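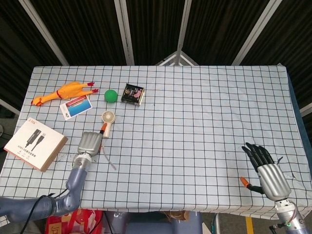

Table 2, head camera, left hand closed and right hand open. Mixed toys set.

Sunday, afternoon session

Mwajuma and I on the rig, Godfrey on the checking desk until four. Goal was to finish the mixed toys set for Pliltness so that Naomi can start the next training run tomorrow morning.

Count when we started: 1612 episodes accepted across both tables. Added today: 263 recorded, not all checked yet. Godfrey will put the accepted number in the sheet when he gets through them.

Objects for this block: rubber chicken, green ball, the handheld fan, the small black box with the gold emblem, the sea picture card, and the USB cable box. Prompts came from Oduor's list, the short version. Mostly "pick up X and put it next to Y", with a few "move X to the other side".

Notes per object:

Chicken. Easy for either hand. It sags when held by one end and then the feet land on whatever is next to it. I kept those if the target object did not move. If the target moved, rejected.

Ball. Rolls when the fingers close unevenly. Mwajuma got better results coming down from above with the thumb already set. I was still coming in from the side and lost a lot of time chasing it. Switched to her way after the break.

Fan. Grip it by the handle. The head is wide for this hand and the fingers end up over the vents. Keep the white cord clear of the path before pressing record. Two episodes thrown out where the wrist caught it.

Card. Still the worst one. Flat on the cloth, the fingertips push it along and never get under it. Sliding it to the table edge and pinching it there works, but it makes a long episode, and Naomi has asked for short ones. I recorded a few each way and tagged them "edge" and "flat" so she can drop one kind if she wants.

Cable box. Fine, except when it starts out hanging over the left edge. The left arm has to fold back a long way to reach it and the elbow gets close to its limit. Oduor wants some starts like that on purpose, so keep them in, but go slowly.

Rig:

Left hand was late opening twice after a long hold. Restarting the Flekent driver cleared it both times. Saved the logs, named with the episode number. Ghazal to look.

The grid on the cloth is useful for putting things back between episodes, but we should not return them to the same squares each time. I looked back through the first hour and the chicken was upper left in far too many. From now on, new layout every ten episodes, and whoever is not driving does the layout.

The mark in the cloth on the right side is still there. Leave it. Changing the cloth halfway through a set means a new background tag for everything after it.

To do:
– Godfrey: finish checking, fill in the sheet
– Ghazal: left hand logs
– me: ask Naomi which card episodes she wants
– Mwajuma: more right hand starts, we are heavy on the left
– ask Shemweta for the second set of fingertips, the softer ones, and try the card again with those

Stopped at 5:40. Both arms parked, power off at the wall.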